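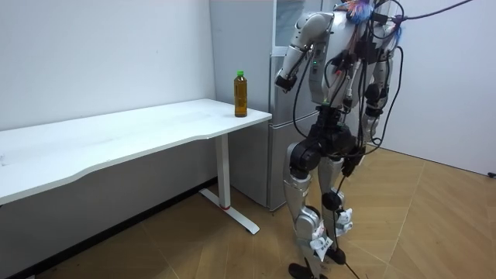 VILLBRIDGE, June 1, 2023

Amateur radio on the paediatric ward: your questions answered

Reading time: 4 minutes

Print this page | E-mail this page

The Feltville Amateur Radio Club runs a radio afternoon on the children's ward at Villbridge Hospital once a month. Families, ward staff and other clubs send us a lot of the same questions, and the answers are collected on this page. If yours isn't covered, write to Vasco Prata, the club secretary, care of the ward office.

When are the sessions held?

The first Thursday of each month, from 2 p.m. to 4 p.m., in the playroom at the end of the ward. There is no session in February, when the playroom floor is resealed. If the ward has an infection control notice in place, the session is cancelled and we try again the following month. We don't hold make-up dates.

Who can take part?

Any child staying on the ward, and any brother or sister who is visiting that day. Day patients are welcome if they have finished their appointment. There is no lower age limit, but children under five usually do better sitting with a parent and listening.

Does my child need a licence to talk on the radio?

No. A licensed operator sits at the radio the whole time and is responsible for everything that goes out. Your child can speak into the microphone while the operator is in control of the station. The operator gives the call sign at the start and the end, and at intervals during longer contacts.

Who will they be talking to?

Mostly other club members in Feltville and Louro who have agreed to be at their radios during the session. They know they are talking to children in hospital and they keep it light - pets, hockey, what was for lunch. We also take calls from other operators if the band is open. Last fall one child had a short chat with a ferry engineer who was on his day off and working on his boat.

Is it private?

No. Amateur radio is open to anyone with a receiver, and you should assume that somebody is listening. For that reason children use a first name or a nickname on the air. We ask them not to give a last name, a room number, a home address or the reason they are in hospital. The operator will step in if a conversation heads that way.

Can my child join in from bed?

Yes, if the nurse in charge agrees. We have two handheld radios that reach the Louro repeater from most of the rooms on the window side. Reception in the rooms across the corridor is poor, and we are still working on that. The handhelds are wiped down between rooms and go in a clear plastic bag while they are in use. The sound is a bit muffled through the bag but people can make it out.

Will the radios interfere with medical equipment?

The hospital's engineering department tested our gear before the first session and set limits on power and on where we can use it. The main radio stays in the playroom, and its antenna is on the roof, fed by a cable through the service shaft. Handhelds are kept on low power. They do not go into intensive care or the monitoring bay under any circumstances. If a nurse asks us to switch off, we switch off and ask why later.

What if my child is shy?

That is very common. Some children would sooner listen, and some like to turn the tuning knob and hear what is out there. We also bring a practice key and a buzzer, so they can tap out their name in Morse code without going on the air at all. A few have spent the entire afternoon on that.

What is the card my child was given?

It is called a QSL card, and it confirms a radio contact. It shows the date, the time, the frequency and the station at the other end. Ours are printed by Vernska, a copy shop in Feltville, which gives us a reduced rate. We handed out 852 of them in the first three years. Cards from the other station come by mail and can take months, so please leave an address with the ward office if you want yours sent on.

Can we visit the club?

Yes. We meet on weeknights above the old Feltville post office, and the notice on the door has the current schedule. There are stairs and no elevator, so if that is a problem tell us ahead of time and we will set up a table on the ground floor. Youth membership is free to age 17.

I am a licensed operator. Can I help?

Probably. You will need a police record check, proof of the vaccinations on the hospital's list and a one-hour orientation with ward staff. It takes a few weeks to get through all of it. Operators work in pairs and we currently have 34 on the list, so expect a turn two or three times a year. Home stations are also useful, and there is no paperwork for those.

Do you take donated equipment?

Only if it works and comes with its power supply. Please call before dropping anything off - the ward has no storage for us.

Related items

Getting your basic certificate: where to start
Louro repeater: coverage and outages
Learning Morse code with children
Visiting hours and parking at Villbridge Hospital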